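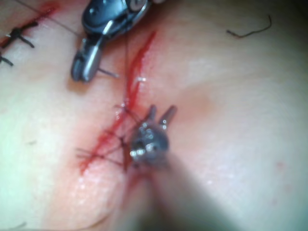

Cormier Skills Centre | Wound Closure Unit, Room 313

Linear Incision Closure: Frequently Asked Questions
Last revised 14/05/2024

Who maintains this page?
Kirsten Vachon, wound closure lead. Corrections to the technique sheets go to Yvette Bélanger.

Which closure does the module cover?
Simple interrupted sutures on a straight incision. Each stitch is placed, tied and cut before the next is started. Running and subcuticular closures are in the Tundora module and are not assessed in this one.

Where do I start?
At the upper end of the incision, working down. Some centres teach halving (first stitch at the midpoint). Either is acceptable in practice, but the marking sheet assumes top to bottom.

How should the needle be held?
Across the jaws, near their tips, one-half to two-thirds of the way back from the point. Do not grip the point or the swage. The point should meet the skin at 90 degrees and follow its own curve through the tissue.

How far from the edge do I enter?
Bite distance and depth must match on both sides. Unequal depth leaves one edge higher than the other. The intended distance is on the technique sheet for your session.

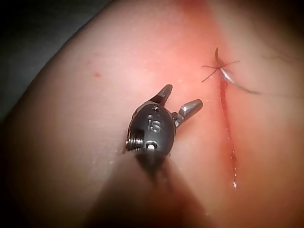
Suture knot at the top of the incision, tails cut short. Thread continues to the right.

How tight should the knot be?
Tight enough that the edges meet. Blanching or puckering around the stitch means excess tension. Lay the throws square and set the knot to one side of the incision line.

How long should the tails be?
Long enough to grasp at removal, short enough to stay out of the next stitch. Tails left at full length are the usual source of tangles lower down.

My thread has tangled around the lower part of the incision. Do I cut it?
Not at first. Stop, park the needle where you can see it and lift the loops away one at a time. Do not pull on the long end. If a loop has locked, cut and restart with fresh thread. A restart carries no penalty.

What if the line is obscured by blood?
Blot with gauze. Wiping drags the edges and smears the margin, which makes the entry point harder to judge.

How is the closure marked?
Out of 29. Edge apposition carries 10 marks. The remainder covers spacing, knot security, tissue handling and needle control.

Can I repeat the assessment?
Yes, up to 2 times. Repeats are booked through the Zurnurgate portal. Attempts recorded before March stay on the old marking sheet.

Where do used needles go?
In the sharps container at your station, counted against your Faltier pack list before you sign out.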